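Hand-held gripper kit: now open for orders

Moncrieff has opened orders for its pair of hand-held grippers, sold as a set for teams who want to record household and office tasks by hand and train an arm on them later. We have had a set on loan from the Skorkby office, and most of our sessions were spent on ordinary jobs around desks, lamps and plants.

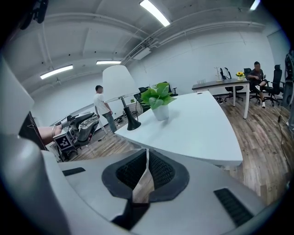
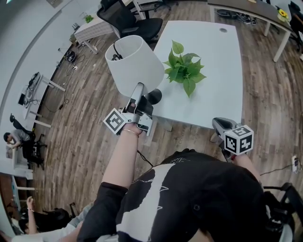 Grota, who ran the longest sessions, found the left and right units close enough in weight that swapping hands was no trouble, but wanted a softer strap and a longer cable. Moncrieff says a longer cable will be offered from September, at no charge to anyone who has already ordered.

The set costs £1,436 and includes 2 grippers, printed marker cubes, cables and a carry case. Recording software is included for the first year. Renewal terms have not been published, so ask before you commit.

Setting up took us 40 minutes the first time, most of it on calibration. The manual covers this on one page and could do with another. We had no trouble with the markers in normal office lighting, though we have not tried the kit outdoors or in a dim room.

Storage fills quickly. Moncrieff suggests planning for 1,000 short recordings per task, and you will want a separate drive for that.

Lelovwood is handling UK orders and repairs. Loan sets can be booked for a fortnight, with a deposit, through the usual form.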